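Subject: Re: [allotments-and-plots] Keeping a watering rota that people stick to
Date: August 2022

Hello all,

Sorry for the slow reply, I've been away and then spent most of a week picking beans. I wanted to answer the message from the Clestitz plots properly because we went through just the same thing two summers running and I've got opinions!

> We have tried a paper list on the shed door and we have tried
> a shared spreadsheet. The paper one went to mush in the first
> storm and the spreadsheet is only ever opened by the same four
> people. Meanwhile the communal beds are either bone dry or
> swimming. How do other sites share out the watering when it
> gets hot? And does anyone meter what they use? We have one
> tap and two tanks for the whole site and we are getting
> nervous about September.

Right. First thing, I'd forget the spreadsheet. Ours had coloured tabs and a key and I was very proud of it, and I'm fairly sure I was the only person who ever looked at the key. People who are happy to be out with a can at seven in the morning are very often not people who want to log in to something. That's no criticism, I'm one of them most days.

What we do at Benjelloun Lane now is split the site by bed and not by day. We have 9 communal beds and each one belongs to a pair of people for the whole season. The pair sort it out between them. If one's on holiday the other does it, and if they're both away they ask next door. I was against it to begin with (I thought the far beds would get forgotten, being such a trek from the tap) but the far beds have done better than the near ones. The near ones get drowned, because everybody going past with a drop left in the can tips it on. If your problem is beds that are swimming, I'd have a look at whether they're the ones by the path.

We still need somewhere to write things down, mind you. The pairs are fine for the everyday stuff but there's always something extra, like who's feeding the tomatoes, or which bed has just been sown and wants the fine rose. For that we went over to a dry-wipe board and a pen, indoors, and each bed gets its number and a word or two next to it. It can't go to mush and you don't need a password. 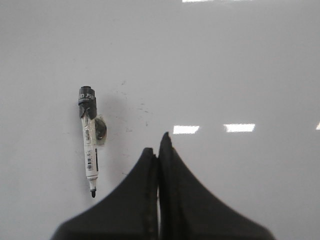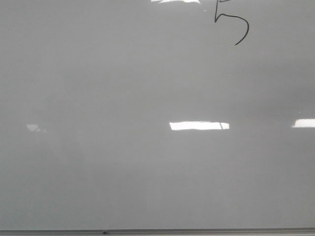 The pen, and the board with bed 5's number at the top

A few tips if you go the same way. Tie the pen up or buy a box of them. Wipe the board properly once a month or it goes grey and you can't read anything on it by teatime. And keep it to the beds! Ours filled up with messages about lost gloves and spare courgettes within a fortnight and you couldn't find the watering for love nor money. There's a notebook for all that now, which is mostly courgettes.

On metering, yes, we do, after a fashion. There's a little dial that screws on between the tap and the hose. Ours is a Fultura one that somebody had left over from a greenhouse, and I couldn't tell you whether it's any better or worse than the others. It reads in litres and it's a bit stiff to reset, so we've stopped resetting it and just take one reading away from the last. In July the communal beds had 3,133 litres through the tap, which made a few people go quiet at the meeting. It sounds a horrible lot. But that was a dry month with everything in full leaf, and it doesn't count what came out of the butts, so don't take it as a target.

The thing that brought it down most was mulch. I know everyone says mulch. I'd been saying it myself for years while not doing very much of it. This spring we got a load of chipped bark and old straw and put it on properly thick, a good hand's depth, after a soaking, and left a gap round the stems. The beds we did that with want water half as often as the two we ran out of mulch for. You can push a finger in under it at four in the afternoon and it's still cool and damp down there. The slugs like it too, I won't pretend otherwise, but in a summer like this one I've hardly seen a slug.

Second on my list would be watering less often and giving more each time. We had people doing a quick sprinkle every evening and it was going no deeper than the first inch. One can per plant, slowly, at the root, and then leave it alone for a few days. Leeks and the squash are very happy with that. Lettuce isn't, lettuce sulks, so the salad bed is the one that still gets seen to every day, and I'd put your keenest pair on it.

Tanks: you say you've got two for the whole site, but not how big they are. We've got one of around 2,000 litres, which came second-hand from a farm out past Novine and took five of us and a lot of bad language to get level. It fills off the shed roof. It was brim full in April and I could hear it knocking hollow by the middle of July, so I'd say don't count on a tank to see you through, think of it as something to get the seedlings going. A lid matters more than you'd expect. We lost a fair bit before we got a proper lid on, and the water smelled like a pond.

I'd also ask the water company whether you're being charged as a business. It took us 147 days from first email to last to get ours changed (I kept every one of them, out of spite) but the bill did come down in the end. Have your account number and a site plan to hand before you ring, and ask for whoever deals with the tariffs.

Somebody else on here asked last month about leaky hose. We tried one length along the raspberries. It was very good for the first half and did nothing at all for the second, I think because our pressure is so feeble. If anybody's got it working off a butt I'd love to hear how high up you've had to stand the thing.

If the Clestitz lot want to come over and have a nose at the pairs list, you'd be very welcome, any Saturday morning before it gets too hot. Bring a bag. There are beans.

All the best from Benjelloun Lane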